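見学会(公開実演)前 安全点検チェックリスト 所見付き

対象設備:双腕作業セル(薄膜・袋類ハンドリング実演用)
設置場所:Bistham 実験棟 1階 公開エリア
設備管理番号:2599
実施時期:5月、開場前
点検責任者:Huw Hughes(Uvotex 安全担当)
立会:Pralunov 据付担当、会場運営担当
判定記号:○ 適合 △ 条件付き適合(所見参照) × 不適合 ― 対象外

適用範囲
本表は見学会当日の実演運転に限って適用する。通常の研究運転に用いる点検表とは判定基準が異なる項目があり、流用しないこと。特に1章と5章は、来場者が柵の外に立つことを前提に書き直してある。前回版からの変更箇所は各項末尾に「改」と記した。

1.来場者動線・区画

1-1 見学位置の床面表示が剥がれていないこと ○
1-2 安全柵の扉が閉じた状態でインターロックが成立すること ○
所見:扉を3回開閉し、いずれも運転準備が切れることを確認。復帰には手動リセットが必要。自動復帰しないことも併せて確認した。
1-3 柵と床面表示の間に荷物、台車、脚立等を置いていないこと △
所見:点検開始時に案内用の立て看板が表示線の内側に置かれていた。運営担当に移動を依頼し、移動後に再確認。開場後に戻される可能性があるため、休憩ごとに見ること。
1-4 同時見学人数の上限を8名とし、案内係に周知してあること(改) ○
1-5 非常口までの経路が見学列で塞がれないこと ○
所見:列は入口側に折り返す。前回は非常口側に伸びたため変更。
1-6 子どもの見学者について、柵の隙間から手が届かないことを治具で確認 ○
所見:下段の隙間に透明板を追加済み。固定ねじの増し締め跡あり。

2.電源・非常停止

2-1 主電源盤の施錠 ○
2-2 非常停止釦(操作卓側)の動作 ○
2-3 非常停止釦(見学側)の動作 ○
所見:押下後、両腕とも停止。見学側の釦は誤操作防止カバー付きに交換されている。カバーの開け方を案内係全員に実演で伝えた。口頭のみの説明は不可とする。
2-4 停止後の再起動手順が操作卓に掲示されていること △
所見:掲示は旧版であった。差し替えを依頼。開場までに差し替わらない場合、再起動は点検責任者の立会いを条件とする。
→ 9時40分、差し替え確認。○に変更。
2-5 停電時に把持が解除されても危険な落下物が生じないこと ○
所見:実演の対象物は空の袋のみ。中身の入った袋は当日使用しない。
2-6 アース線の接続 ○

3.機械本体

3-1 腕の据付ボルトの合いマークにずれがないこと ○
3-2 手首部の取付ねじの緩み ○
3-3 指先部品の摩耗、欠け、異物付着 △
所見:表面に繊維くずの付着あり。無水アルコールで清拭し、乾燥後に再点検。交換の必要は認めない。なお、摩耗の判定は目視のみでは個人差が出るため、次回から限度見本を用意する。
3-4 指先の開閉時に異音がないこと ○
3-5 ケーブルの固定、可動時の引っ掛かり △
所見:低速で可動範囲を一巡させて確認。引っ掛かりは認めない。ただし結束の位置が図面と一致しない箇所があり、Pralunov に照会中。当日は公開用プログラムの範囲内に限り使用可とする。
3-6 配線の露出部に被覆の傷がないこと ○
3-7 可動範囲のソフトリミットが公開用の設定値であること ○
所見:設定画面の表示と印刷した設定表を照合。二名で読み合わせ。
3-8 最高速度の制限が有効であること ○

4.プログラム・運転条件

4-1 公開用プログラムの版が承認済みのものと一致すること ○
4-2 研究用プログラムが操作卓から呼び出せないこと(改) ○
所見:一般利用者の権限では一覧に出ない。管理者権限の鍵は点検責任者が保管する。
4-3 試運転の連続回数が記録されていること ○
所見:連続76回を無停止で完了。記録は Meredith 側の保存先に格納。閲覧権限は運営担当にも付与した。
4-4 把持失敗時の挙動が停止または待避であること △
所見:空振りの場合は待避姿勢に戻る。袋を片側だけ掴んだ場合には待避せず、その場で停止する。安全上は問題ないが、停止表示灯が点くため来場者から質問が出る。案内係用の想定問答に一行追加した。
4-5 手動介入の手順 ○
所見:柵内への立入りは停止、施錠、鍵の携帯を確認してから行う。見学者を待たせている場合でも順序を省略しない。

5.実演作業(袋の把持・展開)

本章は実演の内容そのものに関わる。対象物が薄い樹脂フィルムであるため、剛体の把持を前提とした従来の項目では足りず、Uvotex の提案により項目を追加した。

5-1 使用する袋に硬い付属品(金具、厚い持ち手等)がないこと ○
5-2 袋の保管箱が可動範囲の外にあること ○
5-3 把持部の近くで袋が視覚センサを覆った場合の処置が定められていること △
所見:薄いフィルムは把持後に大きく膨らみ、手先側の視野の大半を塞ぐことがある。この状態では反対側の腕の位置を画像から推定できないため、関節角度から算出した位置のみで干渉判定を行う設定とする。設定は確認済み。条件付きとしたのは、判定の余裕値が試験用のままであったことによる。余裕値を公開用に変更し、低速で再試験した。

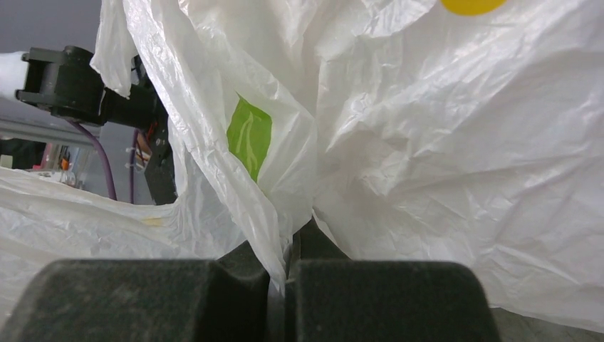
再試験の結果、両腕の最小距離は規定を下回らなかった。余裕値の変更は設定変更記録に記載し、見学会終了後に試験用へ戻す。戻し忘れ防止のため、操作卓に札を掛けた。
→ 判定は△のまま運用する。次回改訂時に本設定を標準とするか検討。

5-4 把持箇所が袋のひだの部分であっても、滑りによる落下で周囲に危険が及ばないこと ○
所見:落下しても作業面または床に落ちるのみ。床に落ちた袋は滑りやすいので、柵内に入る者は足元を先に確認する。
5-5 フィルムが関節部、ケーブル周辺に巻き込まれないこと △
所見:公開用の動作では巻き込みなし。袋の向きが変わった場合の確認が不足している。当日は係員が一枚ごとに監視し、巻き込みの兆候があれば停止釦を押す。プログラム側の一時停止に頼らない。
5-6 静電気による袋の貼り付き ○
所見:除電器は作動。湿度の記録は開場時と午後の再開時に行う。
5-7 印刷のある袋と無地の袋を混在させる場合、認識の成否を確認してあること ○
所見:印刷部の反射で認識が遅れる例があった。待ち時間が延びるのみで、動作の異常には至らない。
5-8 使用済みの袋の回収方法 ○
所見:回収は停止中に限る。見学者への配布は行わない。破れた袋は再使用しない。

6.案内・掲示・緊急対応

6-1 案内係の腕章着用 ○
6-2 撮影可否の掲示 ○
所見:柵越しの撮影は可。三脚と自撮り棒は不可。掲示の文字が小さいとの指摘があり、入口側のみ大判に差し替えた。
6-3 説明文に性能の断定的な表現がないこと △
所見:「どんな袋でも掴めます」との文があった。試験の範囲を超えるため削除を求めた。代替文は「薄い袋を掴んで広げる作業を試験しています」とする。
→ 修正版を確認。○に変更。
6-4 救急箱の所在、内容品の期限 ○
6-5 体調不良者が出た場合の連絡先 ○
6-6 火災警報時に実演を停止する担当者が決まっていること ○
所見:操作卓の担当者が停止し、案内係は誘導に専念する。兼務させない。

7.残件

(1)3-5 結束位置の図面照合。担当 Pralunov。回答があるまで可動範囲を広げないこと。
(2)3-3 指先摩耗の限度見本作成。担当 Uvotex。
(3)5-3 余裕値の復旧。見学会終了後、操作卓の札を外す前に実施。
(4)5-5 袋の向きを変えた巻き込み試験。公開終了後に研究運転の枠で行う。見学者の在場中は実施しない。
(5)1-3 立て看板の置き場所を会場図に記入。担当は運営。

8.運転可否の判定

×の項目なし。△の項目については、所見に記した条件を満たすことを前提に実演運転を可とする。条件を維持できない場合は当該の実演を中止し、停止状態での展示に切り替える。切替の判断は点検責任者が行い、不在時は操作卓の担当者が代行する。

午前の実演開始前に2-2、2-3、1-2の3項目を再度実施すること。午後の再開時も同じ。結果は本表の余白に時刻と署名を記入する。

点検者署名:Huw Hughes
写しの配布先:会場運営、Pralunov 据付担当、Meredith 記録係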